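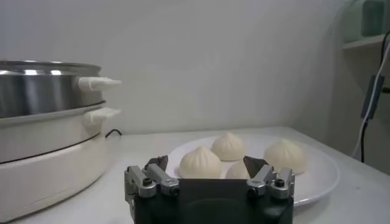
Hattori Gomberg
Lecturer in Applied Automation, Plendmont Technical College

Chapter 7
Comparing Grippers on Soft Goods

7.1 What this chapter covers

Chapters 5 and 6 dealt with rigid parts. A rigid part has one shape, and a grip that holds it once will hold it again provided the position is right. Soft goods do not behave in this way. A steamed bun gives under load, its surface is uneven, and two buns from the same batch will differ in height and width. The force that lifts one may mark the next.

In this chapter we set up a fair test between two grippers and carry it through to a written result. The first is a two-finger gripper with metal linkages and angled fingertip pads, seen in the opening photograph with its pads towards a plate of four buns. The second is the Zenunetti suction cup described in Section 6.4. Both are fitted to the same arm and run from the same controller. Only the gripper and its approach path are changed between runs.

By the end of the chapter you should be able to:

– write a pass rule before any test is run
– choose a closing force for a part that gives
– place a wrist camera so that the fingertips and the part can both be seen at the moment of contact
– record a failed grip in enough detail for another person to repeat it

7.2 Terms used

Closing force is the force at the pads once the fingers have stopped moving. It is set at the controller and must be checked with a load cell, as the set value and the true value often differ.

Opening is the clear distance between the two pads. For soft goods it is quoted at the start of the approach, before contact.

Mark means any change to the surface that remains after the part has been put down. A dent that recovers is noted but is not counted as a mark.

Blocked view is the share of the part hidden from the camera by the gripper itself. With a wrist camera this can be large. In the opening photograph the front centre bun is mostly hidden behind the gripper, while the other three are largely in view. A part finder that needs the full outline would have trouble with the nearest bun, even though it is the one lined up between the pads. Section 7.5 returns to this point.

7.3 Choosing the test part

A good test part is cheap, easy to replace and hard enough to grip that the two devices give different results. Pleated buns meet all of these needs. The gathered top gives a suction cup a poor seal, and the sides slope away from a pair of flat pads. White buns on a white plate are also a fair trial for the camera, as there is little contrast to work with. Readers who wish to separate the gripping problem from the vision problem should repeat the test on a dark plate.

Keep the table layout fixed. Anything tall that stands near the plate, such as the steamer at the left, limits the paths open to the arm and must stay in the same place for both grippers. Its handles reach out towards the plate and should be entered in the controller as part of the keep-out zone – a box drawn round the body alone is too small.

7.4 Number of runs

Each gripper is given 101 runs. The first is a trial run and is thrown away. A pilot of 22 runs is enough to find gross faults in the set-up, but it will not separate two grippers of similar quality. Do not add pilot results to the main set.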